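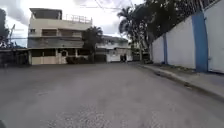
White wall with blue pillars, street side.

Looking after walls and gates that face the road

Walls and gates on the street side of a house get more dirt than anything indoors and are usually cleaned far less often. These notes cover washing a painted wall, looking after a metal gate and small jobs at the kerb. Most can be done in a morning with a bucket, two brushes and a hose.

Washing a painted wall

White shows every mark. Greyish staining like that on the panels often comes from a mix of road dirt and algae, and trees hanging over the top make it come back sooner. Cut back what you are allowed to cut before you wash, or you will be doing it again by April.

Brush the wall down dry first. Mix a squirt of washing-up liquid into a bucket of warm water and work from the bottom up, then rinse from the top down. Working upwards stops dirty water leaving streaks on dry paint. For green patches use a fungicidal wash and leave it on for as long as the label says - I use the Bepari one, diluted as on the bottle.

Pillars in a darker colour should be done last, with clean water. If the paint comes off on your cloth as powder, it is chalking and needs a stabilising primer before any new coat. A 600 ml tin was enough for two pillars at our old place in Millness.

Keep the pavement side tidy as you go. Sweep up leaves and paint flakes and bag them, and don't brush them into the gutter.

Solid metal gates

A flat panel gate is quick to wash but holds water along the bottom edge. Wipe that edge dry and look underneath with a torch. Small rust spots can be rubbed back with 180 grit paper, wiped with white spirit and touched in with metal primer the same day.

If the gate slides, clear the track with a stiff hand brush and an old spoon. Dry silicone spray is better than grease, which picks up grit.
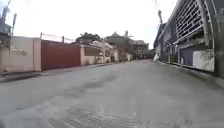 Slatted and barred gates

Slats take longer than a flat panel because each one has a top edge where dust settles. An old sock worn over the hand is faster than a cloth, and a radiator brush gets between bars. Do the inside face as well. Wash round any placard, like the small pale one on the gate here, with a soft cloth and plain water, as scouring pads take the lettering off. Boxes standing low down by the kerb get splashed by every passing car, so wipe those at the same time and check that any lid still shuts. Finish with a coat of car wax on the painted metal - it lasts us from one spring to the next.
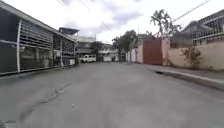 Cracks in a drive or path are worth filling while they are narrow. Rake out the loose bits, brush the crack clean and let it dry fully before pouring in a filler made for the surface. The road outside is a matter for the council, and a winding line of cracks and patched seams like the one on the left is something to report, with the nearest house number. On your own ground, fill in two thin layers and keep the car off until the second has set. The Limitmont filler I bought in Adstead needed a whole Sunday.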